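Vorow手持夹爪用了一个多月,聊聊这笔钱花得值不值
2024年10月10日

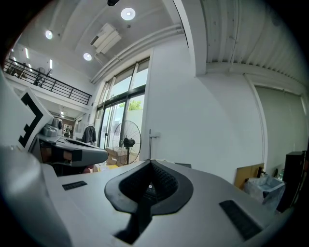
手持夹爪的视角,指垫里能看到“80”的小字,左侧是另一只带标记板的夹爪。

先说结论给赶时间的朋友:如果你们团队刚开始攒示教数据,预算又不宽裕,Vorow这套可以买,但别只按报价单上的数字做预算,后面零零碎碎的钱比我想的多。

我们是个小团队,六月份开始看设备。最早想一步到位买两台协作臂,做遥操作采集,Olga Torres把表格拉出来以后大家都沉默了一会儿……臂本身还好,加上底座、安全围栏、安装调试和培训,全年的设备款基本就见底了。后来改成先买手持夹爪,人拿着干活,把动作录下来,机械臂推迟到明年再定。现在回头看,这个顺序我还是挺满意的。

候选有三家:Vorow、Rebelo和Arkamen。Rebelo做工最漂亮,可是指垫和夹爪是一体的,磨坏了要整个头寄回去换,我当场就劝退了。Arkamen便宜,软件导出的格式要自己写转换,我们没人有空干这个。Vorow居中,最后下单了2套,从Clorkero那边走的代理,等了31天才到货。销售一开始跟我说“很快”,所以各位排计划的时候,交期一定要写进合同里!

说说手感。浅灰色的机身挺大,上表面是圆弧形的,第一眼觉得笨,握住以后反倒比想象中顺手。我手不算大,连续用半个上午,手腕会酸,虎口倒没什么感觉。Aurora Veloso比我能扛,她一口气录完一批才肯放下,不过她也承认第二天胳膊有点沉。建议排班的时候让两个人轮着来,人工这一块别算得太满。

指垫是我最喜欢的部分。黑色橡胶,形状有点像倒过来的水滴,外面一圈光滑的凸边,中间凹下去的地方是细细的纹理。夹纸盒、夹塑料瓶都很稳,夹薄塑料袋就要看运气了,十次里总有那么一两次滑掉。机身上还嵌了带细棱的黑色防滑条,这个细节我给好评。缺点是凹槽爱积灰,我们隔几天就得拿小刷子刷一遍,有胶带残胶的话更烦人,得用酒精棉片慢慢蹭。

再说标记板。白底黑块,色块粗粗的那种方形图案,定位就靠它。光线均匀的时候很省心,可我们这边有一整面大窗,白天太阳一进来,跟踪偶尔会跳。我们试过换站位,也试过把活儿挪到下午晚一点再做,都有改善,根治还得装遮光帘。遮光帘!这笔钱我报预算的时候压根没想到,Olga现在还拿这事笑我。

所以重点来了,附加开销大概是这么几类:备用指垫、备用标记板、存储硬盘、遮光帘,还有练习用的各种道具。指垫一包297元,官网写的是“耐用件”,我个人建议当耗材来报,首单就多带一包,单独补货的运费不划算。硬盘也要往大了买,录起来真的很占地方,我们第一块没撑多久就满了。

软件给个中等分吧。校准流程不难,跟着提示走就行,但是中途退出要从头再来,我为这个骂过好几回。导出倒是干脆,没出过岔子。售后回复速度还行,问技术问题比问发票快得多(发票催了又催,财务那边都认识我了)。

场地方面,不需要专门隔间,我们就在平时的大开间里用,纸箱往地上一堆就能开工。跟装机械臂比,省掉的场地费用是实打实的。当然,东西多了以后走动要小心,最好先把活动范围留出来。

适合谁买:想先把数据和流程跑起来、还没想清楚臂选哪家的团队。不太适合谁:任务以重物为主的,或者就一个人干活的,手腕真的吃不消。

打分的话,硬件八分,软件六分,交期我只想给三分。明年的预算表里我已经留了一行给第二批指垫,机械臂那一行还空着,等Olga把报价谈下来我再来更新。有在用Arkamen的朋友也欢迎留言,我挺想知道他们那个导出格式后来改了没有。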